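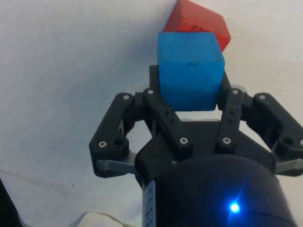 図5-1 青い立方体を挟んだグリッパ。後ろに赤い立方体が見える。

第5章 買う前に数える――導入計画と予算

ロボットの値段を尋ねると、たいていの人はアームの値段を答える。自転車の値段を訊かれてフレームの値段を答えるようなもので、嘘ではないが、それでは走れない。前章まで、読者は関節の動かし方と座標の取り方を学んできた。本章では、その関節を誰の金で買うのかという、教科書があまり触れたがらない問題を扱う。

図5-1の指先まわりをもう一度見てほしい。黒いリンクがあり、リンクを留める銀色のねじがあり、下には手首の太い円筒がある。見積書の上では、これが「エンドエフェクタ 一式」という一行になる。「一式」は日本語のなかでもとりわけ高価な単語である。この一行に指の交換部品が含まれるのか、取付フランジが含まれるのか、ケーブルが含まれるのか。含まれないと分かるのは、多くの場合、箱を開けた日だ。

本章では、架空ではない悩みを抱えた中規模の部品工場、ブロタール(Brotar)精工の計画を通して読み進める。同社は小物部品の整列工程にロボットを入れることを決め、二社から見積りを取った。レトフ(Retov)社の見積書は2ページ、プリルカダッハ(Prirkadach)社の見積書は53ページあった。担当部署はまず薄いほうに好感をもった。総額も安かった。ところが項目を突き合わせてみると、レトフ社の2ページには安全柵も、教示作業も、操作員の教育も、予備の指も載っていなかった。載っていないものは安い。これは見積書に広く見られる性質である。

では厚いほうが親切かというと、そうとも限らない。プリルカダッハ社の53ページには、工場がすでに持っている圧縮空気の設備がもう一度計上され、使う予定のない画像処理ソフトの年間利用料が、5年分きちんと並んでいた。買い手の仕事は、足りないものを足し、余分なものを引くことである。算数としては小学校の範囲だが、社内会議を三度通過させるとなると難度が上がる。

5.1 つかむものから考える

機種の選定は、カタログの表紙から始めてはならない。始めるべきは、つかむものの側である。図の立方体のように平らな面が向かい合い、角の丸みも穏やかな物体は、二方向から挟む指にとってありがたい相手だ。試験用の物体に立方体がよく選ばれるのも無理はない。しかし読者の工場で、部品がすべて立方体であることは期待しないほうがよい。

次の事項を、業者に電話をかける前に書き出しておく。

対象物の質量と寸法、およびそのばらつき
表面の状態(油、粉、傷の許容範囲)
置かれ方(一個ずつか、重なっているか、向きはそろうか)
一個あたりに許される時間
つかみ損ねたとき、誰が何をするか

三番目の項目は軽く見られやすい。図でも、挟まれた青い立方体のすぐ後ろに赤い立方体が傾いて見えている。隣の物がこの距離にあるとき、指が開く幅と、指そのものの厚みが問題になる。カタログに大きく載っているのは開き幅のほうで、厚みは外形図から自分で読み取ることになる。外形図は最終ページにある。

五番目の項目は、ほぼ例外なく空欄で提出される。ブロタール精工の計画書でも当初は空欄で、後に「都度対応」と記入された。都度対応とは、夜勤の誰かが走るという意味である。走る人の時間にも単価があり、予算書のどこかに書かれなければならない。

5.2 本体以外の費用

費用は、購入時に一度だけ払うものと、使い続けるかぎり払うものに分けて考える。前者には本体、グリッパ、架台、安全設備、据付、立上げ調整が入る。後者には保守契約、消耗部品、ソフトウェア利用料、そして教育が入る。教育を後者に置くことに首をかしげる読者もいるだろう。人は異動する。十月の人事で、操作を覚えた担当者が営業部に移ったときのことを考えておきたい。

ブロタール精工が最終的に採用した予算表は、ブンヤリット(Boonyarit)方式と呼ばれる様式に従っている。縦に費目、横に年度を取り、各欄に金額と、その金額の根拠を一言添えるだけの簡素な表だ。根拠の欄に「前回と同じ」と書いてあれば、前回の表を探しにいく。次節では、この表の空欄を一つずつ埋めていく。電卓と、できれば自社の古い見積書を手元に用意されたい。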